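# griltano-tabletop

Notes and labels for the Griltano set: everyday objects on a round wooden table by a window. Most of it is toys being put in a box or lying in front of one, plus some paper cups.

I was asked to write "a clear and positive summary" for this file. I read the labels first, so the summary is shorter than the one that was wanted. Complaints go to Orvokki Juntunen, who owns the labels. Complaints about this text go to me, Sointu Kettunen.

## What is in it

- `toys/` has the plush toys and the white box
- `cups/` has paper cups, held or standing
- `labels_v3.csv` is the one to use
- `labels_v2.csv` is kept for comparison and should not be used for anything else

There was a plan to call this a "home tidying" set. I don't think it is one. A tidy-up at home involves a floor, things under other things, and a box that is already too full. What we have is a handful of soft toys at arm's length from a bin with a wide open top. Call it tabletop clearing and I have no objection.

## Object names

| label | meaning |
|---|---|
| `plush_tiger` | orange or yellowish, black stripes, no fixed shape |
| `plush_pale` | cream or tan, plain |
| `plush_spotted` | white with pink or red patches |
| `box_white` | soft-sided, rectangular, open top |
| `cup_paper` | white, some with printed lettering |

Version 2 had `plush_potato` and `plush_bun` as separate classes. I asked three people to sort the pale toys into those two and got three different answers, so both went into `plush_pale`. 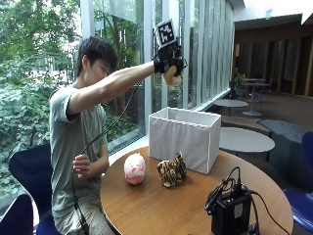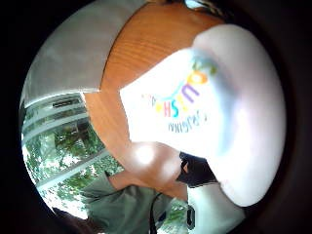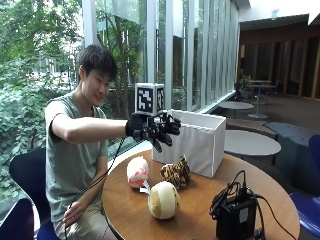
**Does a toy count as put away if it is lying against the outside of the box?**

It counts as out. Only a toy with most of its body below the rim gets `in_box`, and touching the side of the box gets no label of its own.

## Known problems

**The rim.** The box is fabric-like and the top edge isn't straight. "Below the rim" was judged by eye, and 61 entries were changed on the second reading. I would not trust a score that depends on those.

**The tiger.** It flops. Lying flat and crumpled in a heap it has very different outlines, and version 2 sometimes gave it two entries at once. Version 3 should have fixed this. I found 2 leftovers in October and assume there are more.

**Cup lettering.** We don't transcribe it. Someone on the Pudik side wanted a text field, but the print curves around the cup and you rarely get a whole word. A field full of guesses is worse than none.

**Ball or not.** `plush_spotted` is round from some sides and more of an oval from others. Please stop filing issues asking for `ball_spotted`.

## Claims I would be careful with

The old Dudel page said the set "covers common household items." It covers five labels. It also said the toys were "varied in size and weight." No one weighed them, and I have removed the line.

The Fekete comparison in `docs/` reports a good result on `box_white`. There is one big white box on a brown table, so I'd expect a good result.

## Changes

- v3: merged pale toys, redid `in_box`, dropped 8 duplicate rows
- v2: added cups
- v1: toys only, names in mixed languages, withdrawn

Still open: whether a cup inside the box should be `in_box` or get its own value. Orvokki says the same value. I'd like to see the rule written down before anyone labels one.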